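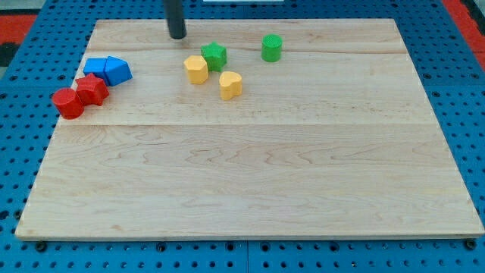
Home | Browse topics | Toys and Play | Woodwork | Ask the community | Log in

Shape blocks on a maple board - how do you finish them, and what games can you play?

Posted in Toys and Play by Keabetswe Shezi
3 replies - 12 shares - Print this page - E-mail to a friend

Hello all! I've gone and got myself completely hooked on making a sorting set for my niece, who turns three in July, and I'd love some advice from people who have been down this road already.

The plan is a flat maple board, glued up from long planks, with a handful of chunky shapes that stand on top of it. Stars, hearts, cylinders, a hexagon, and one that looks like a little house (I know it's a pentagon really, but she will call it a house and so do I). They're in red, blue, yellow and green. I didn't want holes for the shapes to drop into, as she did one of those puzzles to death last year and now just posts everything through the same hole and walks off. An open board seems so much better, she can put things wherever she likes!

Two things I'm stuck on. First, the board. I love how pale it is and I'd hate for it to turn orange. The seams between the planks are nice and tight but I can just feel one of them with a fingernail. Do I leave it, fill it, or sand the whole lot again? I've been up to 180 grit so far.

Second, what do you do with a set like this once the child can name the colours? My sister says she'll be bored in a week. I don't believe it for a second but I'd like some ideas up my sleeve. The shapes are all a good fist size, nothing small enough to swallow.

Thanks in advance, you were all so helpful with the pull-along duck.

Share - Comment (3) - Report

Sølve Isaksson
Oh, good choice of wood! Maple is lovely for this and it takes a real battering.

On the seam: if you can feel it with a nail but not with the flat of your finger, I'd go over it with a card scraper before you reach for more sandpaper. Long light strokes along the grain, then wipe the whole board with a damp cloth. The fibres will stand up and it will feel horrible, don't panic. Let it dry overnight and rub it down with 240 by hand. Do that twice if you have the patience. Don't use filler on pale maple, I've never found one that matched and you end up with a stripe you see every time you walk past.

On keeping it pale: stay away from boiled linseed oil, it yellows, and it isn't what I'd want near a toddler anyway. I used a water-based hard wax from Pruvovar on my last three boards and they've hardly changed colour. Whichever one you buy, read the tin and check it's sold as suitable for toys, and then give it the full curing time, not just the "touch dry" time. Thin coats. Do the underside and the edges as well on the same day, or the board may cup. Mine did! I had a very expensive rocking tray.

Round over the corners too, if you haven't. I take mine down until I can press my palm on one hard and it's comfortable.

14 people found this helpful - Share

Alfie Ellwood
cant help with the wax but my lad had blocks like this and he mostly used the hearts as sandwiches. so maybe make extra hearts

2 people found this helpful - Share

Réjean Ouellet
I run a morning playgroup and I could talk about these sets all day, so stop me if this goes on too long. Your sister is wrong, by the way! We've had an open board for years (ours came from Lachance, the paint has gone at the points of every star) and it is still one of the first things off the shelf.

With the two and three year olds I don't start with sorting at all. I put a few shapes out and let them shove things about. Most of them make neighbours first. This one lives next to that one, the star is visiting the tube, that sort of thing. You learn a lot just by listening.

After that, some games we come back to:

Swap the rule. Ask for all the blue ones together. Then, without clearing up, ask for all the stars together. It sounds like nothing, but letting go of "blue goes with blue" is properly hard when you're three, and you can see them thinking. It only works if you've made at least two of your shapes in more than one colour, so a red star and a green star, say, or a red cylinder and a green one.

Who's gone? They shut their eyes, you hide one under a tea towel. Start with 3 shapes on the board. Our older ones can manage 10 and they are merciless when I get it wrong.

Copy me. You make a group at one end of the board and she makes the same at the other end. Leave plenty of bare wood between you. Later on, turn one of your shapes round and see if she spots it. Hearts are brilliant for this as they've got such a clear top and bottom. A cylinder is no use, obviously.

Feely bag. Any cloth bag, one shape inside, no peeking. The hexagon and the house get mixed up all the time and there's a lot of giggling.

One practical thing. Make the shapes thick enough to stand up by themselves, and sand the bottoms dead flat on a sheet of paper stuck to something level. A star that wobbles gets thrown. And take the sharpness off the star points, more than you think looks right.

If your board is much over 40 cm long I'd put some thin cork under it as well. Ours used to skate across the table every time someone leaned on it.

Please post again once she's had a go with it!

31 people found this helpful - Share

Keabetswe Shezi
These are wonderful, thank you! Scraper ordered. I'm making two extra hearts for sandwiches, and I'll do the underside and edges on the same day as the top, Sølve. Réjean, I hadn't thought of cork at all and I've got an old pinboard in the loft that will do nicely.

Share - Report

Print this page - E-mail to a friend - Back to Toys and Play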